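Small repairs evening in July

Our workshop room opens again in July for the repair evening, from 6 in the evening. Last time many neighbors came with things which only needed one new screw or one new hole, so this time we put drilling first on the program.

Please bring the small box or housing you want to work on, and empty it before you come. If there is a circuit board inside, take it out and keep it flat on the table until the drilling is finished. Hold the drill straight up and go slowly at the start - a fast bit likes to walk away from the mark. Screwdrivers you can borrow from us. 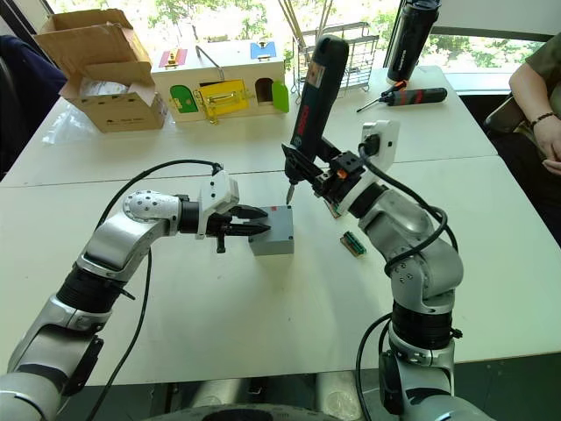
The white tables will stay joined together, so two people can work side by side. Children are welcome too, and they can play with the little house with the colored doors and latches.

Matberg gave us 100 screws in mixed sizes, and you may take what you need. Coffee is free, cake also - if somebody bakes one.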